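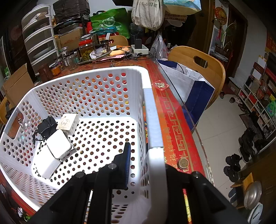

Plitia hand-held gripper kit: progress report to Sterkden, December

We have now had the kit on trial for 90 days. The aim is still to decide if Sterkden should pay for a full set for the home tidying project.

Recording is on track. We have passed 1,000 usable clips, mostly small household items being sorted into and out of baskets. Power adapters with coiled cables remain the slowest items to handle. The padded fingers grip boxes well but slide on coins and other thin objects.

Of the 5 kits supplied by Sidberg, one went back in the second month with a stiff trigger. The replacement took 31 days to arrive – longer than the service agreement allows – and we have asked for a credit.

Ajayi has finished the upload software and it now runs overnight without supervision. Labelling is behind and will carry over into the next period.

Spending is within budget. We ask that the next payment be released as planned.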